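## Gevoris two-arm bagging cell

"Compliant" is a word vendors like. Ask which clause -- and get the test sheet.

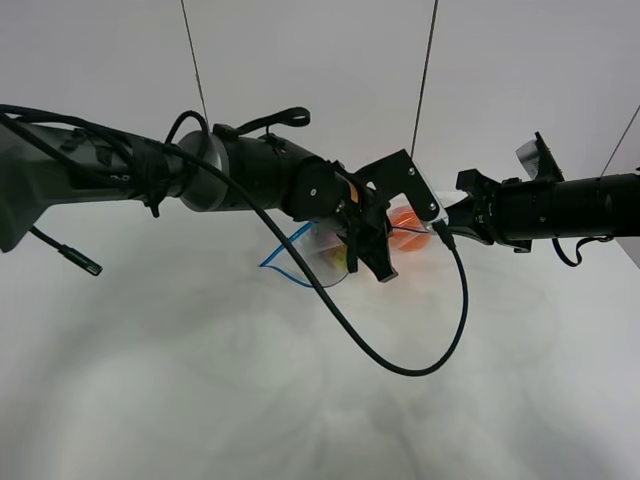 *1 min read*

Two arms sharing a bag need one stop circuit. Cistora ships two and calls it redundancy. Ours is a single loop, checked every 18 weeks.

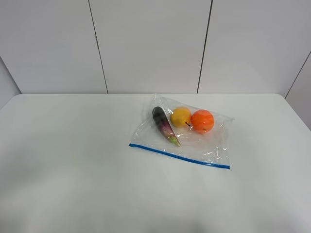
Grip force is logged at both ends. I'd still distrust any log the seller wrote, ours included, so Forough Daneshvar keeps the raw files.

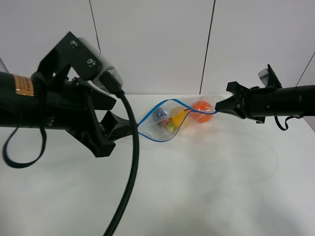

Cable slack goes on the checklist too, item 11 of 13. Skip it and the sign-off is void. 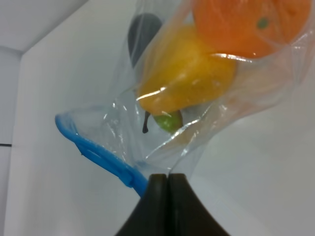

*Gripper closed on the blue zipper strip, fruit in the bag.*

Checklist: ask Nazmiye Soylu.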